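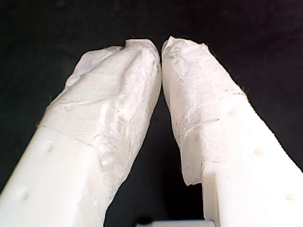 Storkarstead Energy Office - Updates on the Mellia Geothermal Heating Project

1/ The Storkarstead Energy Office has approved the first construction phase of the Mellia geothermal heating network. When finished, the phase will supply heat and hot water to 2,729 homes in the Mellia and Lower Quay districts. This thread sets out what was approved, what it will cost residents, and what comes next.

2/ The network will draw warm water from wells drilled on the former rail yard at Mellia. Heat passes from that water to a separate closed loop of clean water, which carries it through buried pipes to each building. The well water is then returned underground through a second set of wells.

3/ The wells will reach a depth of 1,246 meters. Test drilling completed last winter found water at 75 degrees Celsius at that depth. Our engineers consider this sufficient to heat well-insulated buildings directly. Older buildings will need a heat pump in the basement to raise the temperature further on the coldest days.

4/ Drilling and pipe work have been awarded to Zolwood under a single contract. Two bids were received. The full scoring sheet, with pricing redacted where the law requires it, is available at the records desk of the Energy Office on request.

5/ "The test well gave us steady flow for the whole trial period, and that was the question we most needed answered before asking for approval," said Leopoldo Alvarado, Director of the Energy Office. "We are now in a position to build."

6/ Connection is voluntary. No household will be required to give up a working gas or electric heating system. Owners of buildings on the planned route will receive a letter with a connection offer, a drawing showing where the pipe would enter the building, and a form to accept or decline.

7/ Owners who accept before the end of August will pay no connection fee. After that date the standard fee applies, as listed in the tariff schedule. Tenants do not need to return the form, but they are entitled to a copy of the offer and may ask their landlord for it.

8/ On monthly bills: each customer will pay a fixed charge based on floor area and a variable charge based on metered heat use. The variable charge may be changed once a year, following a public hearing. It will not be tied to the price of natural gas.

9/ Several residents asked at the spring hearing whether the price could rise sharply once customers had given up their old boilers. The approval includes a limit on annual increases for the first 7 years of service. The limit applies to both the fixed and variable charges.

10/ Street work will begin on Mazandarani Avenue, between the rail yard and the hospital. One lane will remain open in each direction except during the crossing of the tram line, when the avenue will close overnight from 10 p.m. to 5 a.m. Notice of each closure will be posted on site and sent to registered addresses.

11/ Bus stops on the east side of Mazandarani Avenue will move to temporary locations during the work. The hospital's emergency entrance will stay open at all hours. Businesses that rely on curbside deliveries should write to the Energy Office so that a loading space can be assigned on the nearest side street.

12/ Drilling will run day and night while each well is being sunk, as stopping partway can damage the hole. Sound barriers will be placed on the north and west sides of the rail yard before any drilling begins. Noise readings will be taken at the property line and published weekly.

13/ A number of comments concerned the risk of ground movement. Sensors have been in place at the rail yard and at the Lower Quay school since before the test drilling, and they will remain in service for the life of the network. The operating permit sets a level of movement at which pumping must be reduced, and a higher level at which it must stop.

14/ "Those levels are written into the permit, and the operator has no discretion over them," said Willy Van Dijk, head of permitting. "If the upper level is reached, the pumps are shut down and they stay off until an outside review has been completed."

15/ The wells do not draw on the city's drinking water supply. Drinking water comes from the reservoir and from shallow wells north of the river. The new wells will be lined with steel and cement through every layer of fresh groundwater, and the lining will be pressure tested before use.

16/ Backup heat will come from gas boilers at the existing plant on Lower Quay. They are meant for use during maintenance and in very cold weather. The Energy Office will report each year on how much of the network's heat came from the wells and how much from the boilers.

17/ Correction to an earlier notice: the pipe route does not pass beneath the Mellia allotment gardens. The map included with the spring mailing showed an older route. The approved route follows the public road along the southern edge of the gardens, and no plots will be disturbed.

18/ A second phase, covering the university and the streets west of the canal, is under study. No decision has been made, and no drilling site has been selected. Owners in that area will not receive offers at this stage and should not delay necessary heating repairs on account of the project.

19/ Building owners with questions about their own heating systems may book a visit from an Energy Office adviser at no charge. Please have a recent heating bill and, where possible, the year the boiler was installed. Appointments for multi-unit buildings should be made by the owner or the managing agent.

20/ The approval order, the permit conditions and the corrected route map are available at the records desk and at all branch libraries. Written comments on the street work schedule will be accepted until 5 p.m. on the last working day of the month. Comments on the tariff should be held for the annual hearing.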